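From: Dilruba Ranasinghe
To: plirkport-neighbours list
Subject: Re: Sorting laundry without losing the will to live

Chang-ho Yoon wrote:
> Has anyone got a system for socks? We do one giant wash for
> the five of us and the clean stuff lives on the couch until
> somebody wears it. I looked at the Flaketti sorter with the
> three bags on wheels but it's 200 dollars and I'd still have
> to do the folding. Open to ideas, preferably cheap ones.

Hi Chang-ho,

Save your money! My sister has the Flaketti and the wheels fell off before winter was over (she keeps wrapping paper in it now). We went through all this in October, when I finally got sick of hunting for matching socks at 6 in the morning with the kettle going and a kid yelling about sport uniforms.

What we do now is one plastic basket per colour of washing, and the dark one gets sorted first. I pull out all the black things before I touch anything else — socks, undies, the school tights — and pair them while the telly's on. Give me 30 minutes and I can get through the lot, unless it's been raining and there are two loads banked up. Anything without a mate goes in a bread bag on the back of the laundry door. If it's still single at the end of term it becomes a dusting rag. My husband thinks this is harsh. He is welcome to do the socks.

As for the basket itself, get a hard plastic one with holes in the sides and a proper slot to put your hand through. I had a cane one for years and it snagged every pair of tights I owned. The plastic just gets a wipe with a damp cloth and a drop of Provero, and you can see straight away if a stray sock is sitting in the bottom.

One more thing, buy all your black socks the same! Same brand, same length, all of them. I chucked the odd ones in one go and it was the best thing I did all year.

The light blue one is what I use for the darks, photo's at the bottom. 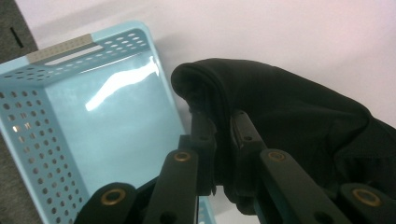
Oh, and if you do want a second basket, yell out before you go shopping — I've got a spare in the garage that you can have for nothing. I'm home most evenings after 7.

Dilruba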